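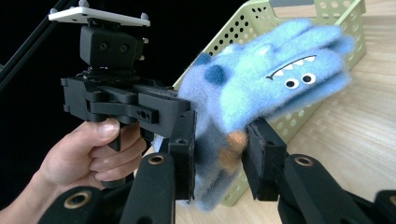 Hand-held gripper station (procurement)

A hand-held gripper station is a workplace where a person records manipulation tasks with grippers held in the hand. In budgeting, the station is treated as one item, although it is normally bought in several parts and from several suppliers. The article describes the planning of such purchases, mainly after the practice of the workshop in Skanesau.

Composition of the budget

A budget for one station is usually divided into the grippers, the cameras, the furniture and the task objects. Grippers can be ordered for one hand or as a pair. The pair costs more, but it lets the operator hold a container with one hand while the other hand moves an object into it, and many household tasks need this. Cameras are mostly quoted separately from the gripper body, and a buyer should check if the mounting plate and the screws are part of the offer.

The Basis kit, sold by Hikemau, was quoted at 2859 dollars per pair in October, without cameras. A set of spare fingers and finger pads was 221 dollars. 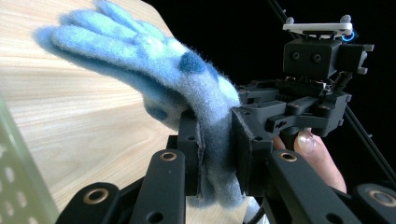
Pads are the part that is replaced most often, and fluffy or felted materials leave fibers on them. For this reason the pads are planned as a running cost and the gripper body as a one-time cost. Bushings in the linkage wear more slowly. In the Skanesau plan they are checked every 16 weeks and are paid from the maintenance line.

Task objects

Task objects are cheap compared with the rest, and first-time buyers often forget them. Gloves, sponges, soft toys and plastic baskets are typical. It is recommended to buy each object in more than one copy, from the same batch if possible, so that a worn piece can be exchanged without a change of color or shape. Mohsin Kazmi, who prepared the Skanesau plan, put the objects in a separate line with its own yearly limit. Before that they were paid from office supplies, and it was difficult to say later what they had cost.

Furniture and cabling

The table should have rounded corners if the operator stands close to it. Cable length is measured from the gripper at its farthest working point, and not from the table edge.

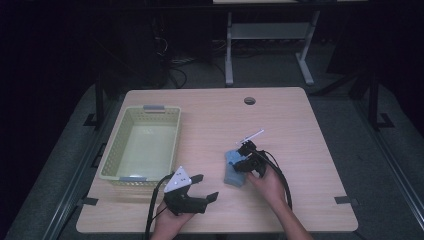
A cable that is too short pulls on the hand and makes the operator tired; a cable that is too long can catch on objects or on the clips of the table. Both faults are cheap to avoid at the time of ordering. Later they can stop a station for days — the connectors of some models, including the older Stan gripper, are not stocked by general suppliers.

Delivery

Hikemau gives a delivery time of 28 days for complete kits. Spare parts are sent separately. Prices in this article were last checked on 7 Nov 2020.

See also: Maintenance of grippers; Camera mounting; Operator training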